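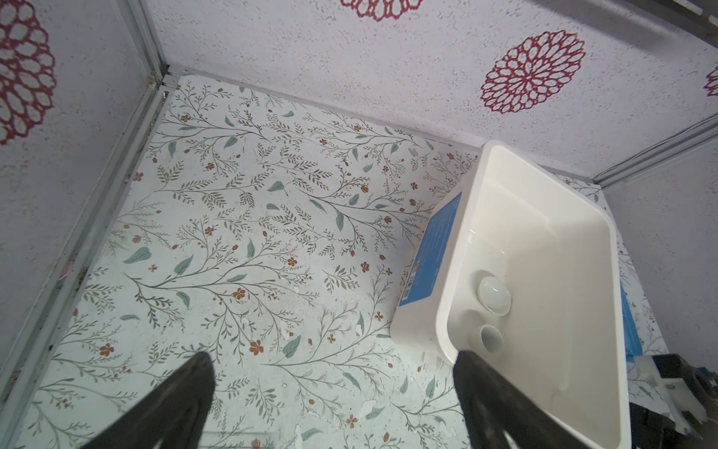
Projects > Community Health > Student Reports

Overview | Methods | Findings | Next Steps | References

Our group wanted to know whether a short lesson on reading medicine labels, taught by students, would help adults who take more than one prescription. We called the project Jisik, and we loved working on it from the first planning meeting to the last home visit! Health literacy can sound like a dry phrase until you sit beside someone who has been guessing at the meaning of "twice daily with food" for years. One thing we learned early is that surroundings and print matter more than we expected. A busy leafy print with tiny rust-orange flowers, repeated densely over a pale mint-white surface, is pretty on a floor, but try reading a sheet of small type laid on top of something like it, and your eyes keep wandering off the words. So our handouts ended up on plain cream paper with wide margins, and we asked people to hold them on a clipboard.

The team was Farzana Warraich, Deming Qian, Wumpini Osei and me, Yayra Owusu. Our supervisor was Nana Amegashie, who teaches the community health course and read every draft of the survey (there were a lot of drafts).

Why we picked this topic

Three of us have grandparents who keep their pills in whatever box is handy. Deming's first idea was a phone app, and we spent two weeks sketching one before we talked to any older adults at all. When we finally did, most of them told us they wanted a piece of paper on the fridge and somebody patient to go over it with them. That changed the whole plan, and I'm glad it did.

What we did

We signed up 59 adults through the Fodero Neighborhood Clinic and the Nepia Senior Center. Everyone took a seven-question quiz using made-up labels, then had a lesson with one of us, and then took a second quiz with different labels. The lesson covered dose, timing, refills, warnings and expiration dates. We also left each person a blank medicine chart to fill in with their pharmacist or nurse. We gave no advice about anyone's own prescriptions, and when questions came up we wrote them down for the clinic nurse.

Wumpini ran the practice sessions and was very strict about words. We were not allowed to say "administer," "adverse" or "contraindicated." If one of us slipped, we had to start the lesson over. It was a bit painful and extremely useful.

Printing was our main cost. We had a $400 mini-grant from the Flilum Student Fund, and most of it went to handouts, charts and magnets. The rest paid for bus fare.

What we found

Scores went up for most people on the second quiz. The biggest change was on the question about timing, where the label said "every eight hours." Before the lesson, many people read that as three pills at breakfast, lunch and dinner. Afterward, they were much more likely to work out the hours on a clock face, which was Farzana's drawing and easily the most popular part of the handout — people asked for extra copies to give to their sisters!

The refill question barely moved. Labels put the refill number in different places, and our lesson showed only one layout. That was our mistake, and an easy one to fix.

The comments taught us as much as the scores. Several people said they had never been invited to ask a question about a label. One man at Nepia told Deming that he nods at the pharmacy counter so the line will keep moving. We talked about that on the bus the whole way back.

Limits

There was no comparison group, so we can't say how much of the change came from simply taking a quiz twice. Both quizzes happened in the same visit, and we don't know what people remembered a month later. Everyone who joined was comfortable reading some English, which leaves out many of the neighbors who might want this the most.

Next steps

In November we hope to go back with a revised handout that shows several label layouts. Farzana is drafting an Urdu version and is looking for a second reader to check it. Wumpini wants to train the incoming class to give the lesson, banned words included. We would also like to ask pharmacists what questions they wish people would bring to the counter, and put those on the back of the chart.

Copies of the quiz and the clock drawing are in the course folder. Please use them, and tell us what you change.

Report submitted October 13, 2024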